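How to budget for your first small robot arm

I priced a tabletop arm for our packing bench at Flotwood three times before I got a number I could live with, so let me save you a couple of rounds!

Start with the job. Write one plain sentence about what gets picked up and where it goes. Mine was "small parts out of a bin, onto the table." If you need the word "and" more than once, you're probably planning two projects.

Next, split your sheet into arm, gripper, and everything else. Everything else is where I got burned. My first version left out spare finger pads, a mounting plate, cables and a second power supply, and together those came to $1,036 (I had guessed maybe half that). Ask each seller for the price of wear parts in writing. Cosgrove sent me a full list the same afternoon — Wolura needed a reminder.

Then measure your work surface, and look at it under the lights you really use. A wrist camera has to cope with shine, so put a line in for a matte mat or a lamp you can move. Check how wide the gripper opens, too, and compare that with your biggest part plus some wiggle room.

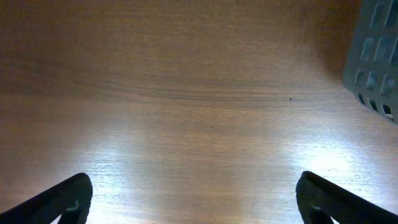 Natnael Yilma wrote in to say he'd put training time on the sheet as well, because his shop in Tistport lost two weeks of it in September and had never budgeted an hour.

Good point, and I've added a row for it. Last thing: get your quotes with shipping included, then hold back a little for the parts you'll want after the first month.

Contact | Copyright Flotwood | Back to top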